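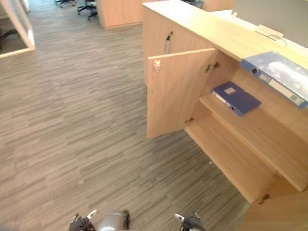 4. Setting Up Door and Shelf Tasks in Drondutness

This section covers the steps for teaching Drondutness about a storage cabinet and running a first pick-and-place task on a shelf behind a hinged door. It assumes that you have finished Section 3 (network, emergency stop, joint homing) and that the robot stands on its own in Ready mode.

You will need the operator laptop, the handheld stop, and a cabinet with at least one hinged door.

4.1 Start the perception service

1. Log in to the operator laptop and open the Starkell console.
2. Select Services > Perception and click Start. The status line changes from Idle to Warming, and then to Live.
3. Open the Views tab. Check that the head view and both wrist views refresh. If a view is gray, see 4.7.
4. Set Depth Source to Head. The wrist views are used only for the last part of a reach.
5. Click Save Profile and give the profile a name without spaces.

Note: A profile stores the camera settings and the floor model. It does not store objects. Objects are kept in the room file, and a room file can be used with more than one profile.

4.2 Fit the floor model

The planner treats everything above the floor plane as an obstacle unless told otherwise. A poor floor fit is the most common cause of refused plans.

1. Drive the robot to the place where it will work and stop it facing the cabinet.
2. In the Floor tab, click Sample. The robot tilts its head down and sweeps from left to right.
3. Wait for the sample to finish. The console needs 2,000 valid floor points before it will fit a plane.
4. Click Fit. A fit score from 0 to 100 appears. Accept the fit if the score is 87 or higher.
5. If the score is lower, move the robot a short distance and sample again.

Striped or streaked carpet can confuse the point matcher, which looks for the same small patch in two views and may pick the next stripe over. Turn on Pattern Reject in the Floor tab for this kind of floor. Sampling takes longer with it on.

Where two floor coverings meet, draw a boundary in the room file with the Edge tool and fit each side separately. Drondutness keeps one plane per side and blends them at the boundary. Do not skip this step when the two surfaces look level. A small difference in height is enough to shift the foot placement.

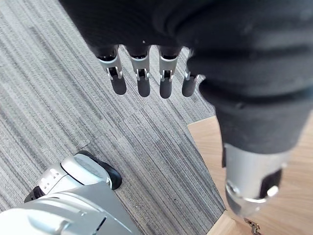
Which floor plane does the planner use when the robot has one foot on each side of a boundary?
The planner uses the plane under the foot that carries the load, and it switches at the moment the load moves to the other foot. Arm motion is held until the switch is done.

4.3 Add the cabinet to the room file

1. In the Room tab, select Add > Furniture > Cabinet.
2. In the head view, click the four corners of the cabinet front. Start at the top left and go clockwise.
3. Enter the height of the counter top in millimeters. Measure it with a tape. Do not use the value from the depth view.
4. Click Add Door. Click the two hinges, upper one first, and then the handle.
5. Set Swing to Left or Right. This is the side the hinges are on when you face the closed door.
6. Click Preview Swing. A shaded arc shows the space the door will pass through. Check that it clears the robot's feet.
7. Click Save.

If the cabinet has a handle on a fixed panel as well as one on the door, mark the fixed one with Ignore Handle. The handle finder looks for shape and contrast only. It has no way of telling whether the panel behind the handle moves.

Note: Door angle is read live from the head view and does not need to be entered. If the door is already open when you start a task, the planner leaves out the opening step and goes on to the reach.

4.4 Add shelves and items

1. With the door open, select the cabinet in the Room tab and click Add Shelf.
2. Click the front edge of the shelf at its left and right ends.
3. Repeat for the bottom panel if items will be stored there.
4. Select Add > Item and choose a shape. For ring binders, folders and books, use Flat Box.
5. Set Approach. For an item lying flat near the front edge of a shelf, use Edge Pinch. For an item standing up, use Spine Grip.

Items of the same color and shape are kept apart by position alone. If you have two that match, give each its own item name and do not move either by hand while the task is running. If you have to move one, click Rescan before you go on.

4.5 Set the hand limits

The default limits suit most office items. Change them only if the task log shows slips or early stops.

1. Open Control > Hands.
2. Choose the hand type for each arm. The list is filled in by the Zaidi driver at start-up. If your hand type is missing, restart the driver from the Services tab.
3. Set Grip Force. The default is 74 percent of the rated force.
4. Set Contact Stop to On for both arms.
5. Click Apply. The fingers close and open one time to confirm the new limits.

CAUTION: Keep your own hands away from the robot's fingers when you click Apply. The test motion starts at once and is not announced.

CAUTION: Check that sleeves or fabric covers on the arms do not reach into the finger joints. Pull the fabric back and smooth it before you apply new limits.

4.6 Run the task

1. Hold the handheld stop.
2. In the Tasks tab, create a task and add the steps Approach, Open Door, Reach, Grasp, Retract and Place.
3. Set Speed to Slow for the first run.
4. Click Plan. The planned path is drawn over the head view. Red parts of the path are too close to an obstacle.
5. If there are no red parts, click Run.
6. Watch the door through the whole reach. Press the stop if it begins to drift toward the arm — the planner reacts to a moving door, but only after the next head update.

When the task has finished, the log is saved next to the room file. Keep it if you plan to contact Ekamov support.

4.7 Messages

E-705: Door lost from view. The arm or the counter top is hiding the door edge. Move the robot back one step and plan again.

Floor score too low. Repeat 4.2 with Pattern Reject on.

View not available. Check the camera cable, then restart the perception service. If only one wrist view is gray, restart the Zaidi driver first.

Swing blocked. The door arc crosses a foot or another piece of furniture in the room file. Move the robot or correct the furniture outline.

Hand not confirmed. The test motion in 4.5 was stopped before the fingers opened fully. Clear the hand and click Apply again.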